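The Case Against the Big Snack Bag

Most advice on storing packaged snacks treats it as a question of capacity. Buy a larger bin, buy a deeper drawer, stack two bins if one is full. I think this is the wrong variable. What determines whether a household finds its snacks, eats them before the date and stops buying duplicates is the ratio of visible packets to total packets, and capacity works against that ratio almost every time.

Take the ordinary shopping bag. A bag has no fixed base and no fixed walls. Items settle according to weight and friction, so the heavier ones go to the bottom and the slick wrappers slide down beside them. To read the contents you have to disturb them, and each search changes the arrangement for the next one. A bag is a transport container. It does that job well and should be retired from duty when it reaches the table.

A shallow open box behaves differently. The base is flat and the walls are low. Wrapped bars can stand on their long edge, side by side, with the printed face toward the opening. My own rule is a wall no higher than the packet is long, which for most bars means a box you could carry in one hand.

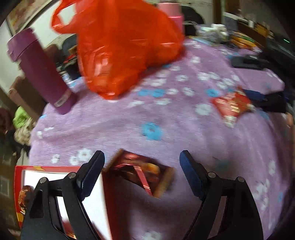
Sorting is best done on a cleared table, at one time of day, with the box placed before anything is taken out of a bag. I do mine at 10 in the morning on a flowered cloth, and the cloth matters more than it should, as small wrapped items skid on bare varnish. The box is red outside and white inside, and I would argue for the white interior in particular. A dark brown wrapper with golden-brown ends shows up well against white and poorly against another dark surface. The color of the outer wall is a matter of taste.

The usual objection is volume. A box of this kind holds less than a bag, and Arsalan Lashari, who has kept the pantry at the Serklow guesthouse for 19 years, has told me more than once that my method would collapse under his weekly order. He buys up to 500 packets at a time. He is correct that one box would not serve him. It does not follow that a bag would. His stock sits in cartons on a back shelf, which is proper bulk storage, and only a small part of it is brought forward for guests. That forward portion is the thing under discussion. In a home the same split applies at a smaller scale: a closed reserve in the cupboard and an open box in use.

A second objection comes from people who prefer lidded jars. Riku Noguchi wrote in the Birkine newsletter last June that an open box invites dust and idle eating. Dust is a minor concern for sealed wrappers. Idle eating is a fair point, but a clear jar displays its contents just as plainly, and the lid adds one second of delay. A jar also has a neck. Anything longer than the neck is wide must go in upright, and removing the lowest item means tipping out the rest.

I would accept three limits on the method. Crushable items such as chips do not belong in the box, as the stiffer bars press against them. Chocolate should be moved to a cooler place in summer. Loose candy without individual wrappers needs a lid, and there Noguchi and I agree.

On procedure, put in the items with the nearest dates first, at the end you reach from. Fill toward the far end. Leave a gap of one packet so that a finger can get between the wrappers. Do not lay a second layer over the first, even when the last two bars will not fit. They go back in the reserve.

Drinks are a separate matter. Bottles and tumblers should be moved to the back of the table before sorting begins and should never share the box. They are tall, they roll if they fall, and a single leaking cap will spoil paper labels and leave the dates unreadable.

The bag can then be folded and put with the others by the door.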